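Subject: Re: [small-rooms] Fitted sheets that won't stay put, and where to stand

On an evening in July a list member wrote:

> We moved into one of the small units at Laing and the bedroom is
> barely bigger than the bed. One long side of the mattress is nearly
> up against the wardrobe. I bought a gray fitted sheet from Mevness,
> the 200 cm one, and the corners on the wardrobe side pop off within
> a couple of nights. Getting them back on means kneeling on the
> mattress, and then the middle is full of creases again.
>
> Two questions. Is it the sheet or is it me? And does anyone have a
> good way to make up a bed you can only get at from one side? I
> don't want to move the wardrobe. It took us all day to get it in.

I have had the same layout for a few years, so I will answer both.

First, check the depth of the mattress against the depth of the sheet. Mine is 27 cm deep with the topper on, and most of the cheaper fitted sheets are cut for less than that. They will go on, but they are stretched tight over the corners and the first time you turn over at night one of them lets go. If you have a topper, measure with it in place. The length printed on the packet tells you nothing about this.

Second, the order. I do the two corners on the wardrobe side before anything else, head end first, then foot end. Push the fabric well under the mattress, at least a hand's width. Then come back to the open side and do the head corner and the foot corner there. Pull toward yourself, not toward the foot of the bed. Pulling lengthwise is what makes the long diagonal creases. Pillows stay off until the sheet is done. 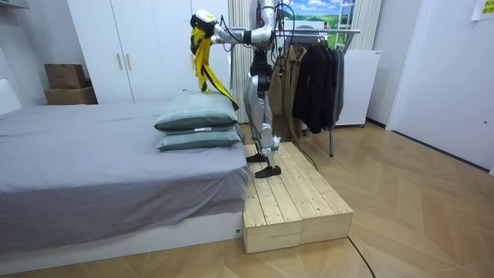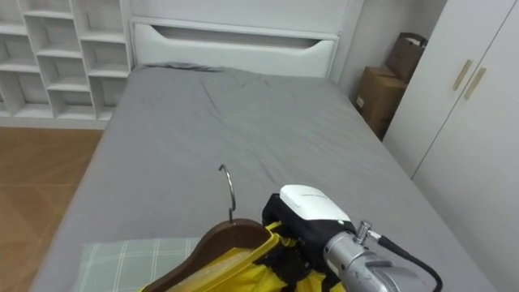
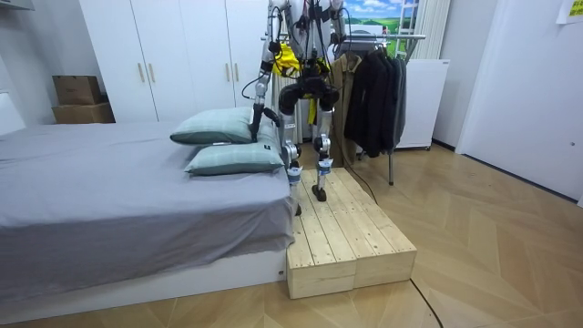
Third, something to stand on. A low platform of plain pine boards along the open side gives you a few more inches of reach across the mattress, and for me that was enough to stop the kneeling. Keep it lower than the top of the mattress or you will be bending down to the bed and your back will complain. Leave gaps between the boards so you can sweep dust through, and go over the ends with sandpaper if you walk around in socks. Check the screw heads while you are at it. One that stands up a little will catch on a sheet every time you change it.

I bought my boards at the Clistham yard, offcuts, already dry. They will cut to length if you ask before noon. Take a drawing with you.

On the Mevness sheet, I would not send it back yet. Wash it once and dry it flat, then try it again with the order above. If the corners still come off, try the sheet clips Grornadov sells, the short ones that go diagonally under each corner. The long ones that cross the whole mattress are a nuisance in a room like yours, where you would have to lift the far side to fasten them.

As for creases in the middle, I have stopped caring about those. They are gone under the blanket anyway. If you do care, fold the sheet as soon as it comes off the line and don't leave it in the basket overnight.

If you post the depth of your mattress I can tell you whether my spare set would fit. It is gray too, a shade darker, and I have no use for it since we changed the topper.

--
small-rooms mailing list
To leave the list, send a blank message with "unsubscribe" in the subject line.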